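Print | E-mail

Small chocolate makers and the price of cocoa: do shoppers notice?
Student project report, business studies, 2023-06-22

Why this topic. Wanted something on small food firms. Picked chocolate as there were two makers near enough to visit (Fabbri and Cikon) and one that sells by post only, Rumolero. Question was simple — when a box gets dearer or smaller, do people who buy it regularly notice, and do they stop buying.

Method. Paper questionnaire, handed out in March outside the Sokumero market hall and in both shops. Printed 900, got 739 back, much better than expected. Probably the free sample helped. Also short talks with the staff in both shops, notes taken by hand, not recorded. Rumolero answered by letter only and skipped the questions on wages.

Some forms had to be left out of the price part becuase people ticked two boxes. Kept them in for the rest.

What we found. Most regular buyers could not say what they paid last time. They did remember the number of pieces in the box. Fabbri had kept its price and taken pieces out, and this was what people grumbled about, often in the margin of the form. Cikon put the price up and left the box alone. Fewer complaints there, though a good few said they now buy it only for presents.

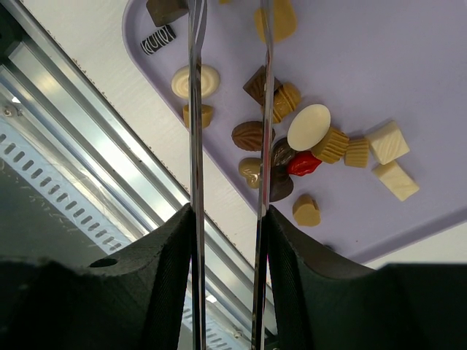
Assorted boxes sell better than single flavours in both shops, but they are also more work. Each filling is a separate batch, and the nut ones need their own clean down afterwards. Cikon told us a mixed box takes nearly 30 minutes longer per batch to plan and pack. Neither shop charges extra for this. We think they should, or at least work out what it costs them.

Cocoa itself was a smaller part of the cost than we had guessed. Rent and wages first, then boxes and ribbon. Dairy went up too. Fabbri buys cream localy and would not switch.

Problems. Everyone asked was already in or near a chocolate shop, so not a fair sample of shoppers. No one under 16 asked. The postal customers are missing completley — Rumolero would not pass on our form. Question 2 was badly worded and should have been split.

If done again: ask in a supermarket as well, and go back after Easter to the same people.

Print | E-mail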